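August
By Vaida Lill
Search articles Search
Shares 384 Comments 3

The One-Box Desk

A height-adjustable desk is bought for its motor and then judged by its top. Anything left on the surface travels with it, and every cord has to be long enough for the highest position. Most owners find out when a lamp goes over.

Ekrem Polat fits out small offices in Collness and works to a short rule. Items used daily stay within reach of the chair. Everything else goes into one open container, and the container is emptied at the end of the month. He does not use drawers. "A drawer hides the problem at a lower height," he says.

Cable slack is measured with the desk fully raised. Polat allows 900 millimeters between the outlet and the first clip, and fixes 2 clips per cord.

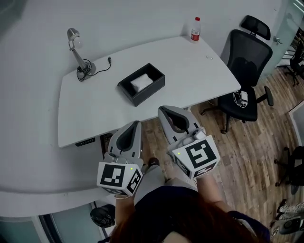
Containers should be shallow enough to see into and dark enough not to show dust. A black open-topped box near the middle of a white desk, with one folded cloth inside, has room left for the cord now lying by the lamp. The charger-sized device on the chair seat could go in as well. Polat would leave the lamp at the left and keep the height buttons on the front edge clear.

Nele Hagedorn, who runs the Pirihi workshop, prefers a lidded box. Polat considers lids a delay.

384 shares
3 comments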